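Loudness, and what a debut album loses to it

Cetine's first album has been out since October and most of the writing on it has dealt with the songs. The songs are good. My complaint is with the master, and I think it applies to a large share of independent releases issued in the same period.

The record is loud. Loudness as such is an ordinary choice, and in some styles it is the correct one. The trouble is that this album was plainly written with dynamics in mind. The opening track, "Tirnska", starts with a single voice and a low organ, and the arrangement adds parts in stages until the full band enters on the third verse. On the streaming version the full band enters at almost the same level as the voice. The organ has been pulled up, the drums have been pushed down by the limiter, and the step between the two sections has become a change of texture. A listener can tell that more people are playing. The level says otherwise.

Compare the live session of the same song, recorded at Mosquera with a smaller line-up. The performance is looser and the vocal is flat in two places. The third verse works, though, because the snare has a front edge and the room is allowed to go quiet before it.

The usual defence of heavy limiting is competition. A quiet track placed next to a loud one sounds weaker, and people skip it. That argument had force when playback level was set by the disc. The large streaming services now turn loud masters down by default, so the level bought by the limiter is handed back and the flattened peaks remain. A master with wider dynamics, played under the same rule, keeps its transients and arrives at a similar average level. 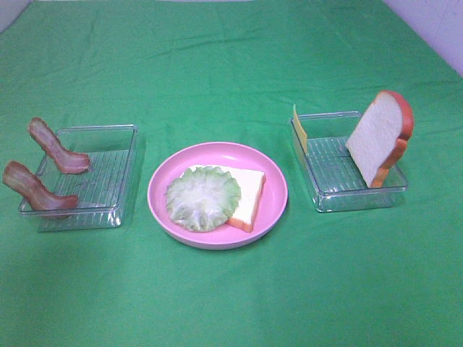
Should a small label pay for two masters, one for streaming and one for vinyl? In most cases a single moderate master will serve both, with small changes to the low end and the sibilance for the cut. Money for a second session is better spent on another day of mixing, where the balance between verse and chorus is still open to change.

There is a fair objection to all this. Many people listen on a bus, in a kitchen or through a phone speaker, and wide dynamics are a nuisance in those places. The quiet verse disappears under the engine and the chorus makes the listener reach for the volume. I accept the point for spoken word and for some pop. I don't accept that the permanent copy should be shaped by the worst place it might be played. Compression can be applied on playback, and several players already offer it. Once it is printed into the master, the listener has no reliable way to take it out.

The second half of the Cetine record shows what moderate treatment would have done. "Mosetti" runs at 82 beats per minute, has no drums until the last minute, and seems to have been left mostly alone. The bass note under the final chorus moves up by a clear margin and the track is the better for it. It is also the one that reviewers keep picking out, usually for its "space" or "warmth". I would put a good part of that down to peak level.

Labels tend to treat mastering as a finishing cost, booked on the Monday before delivery and approved on a laptop. I would ask for three things in its place: a reference copy with no limiting, a level-matched comparison of every version, and approval from somebody who wasn't at the mix. Level matching matters most. Without it the louder file wins nearly every time, whatever has been done to the drums.

A reissue would be welcome. The mixes presumably still exist, and the album deserves to be heard at the levels it was arranged for. Until then, play the Mosquera session first and turn it up.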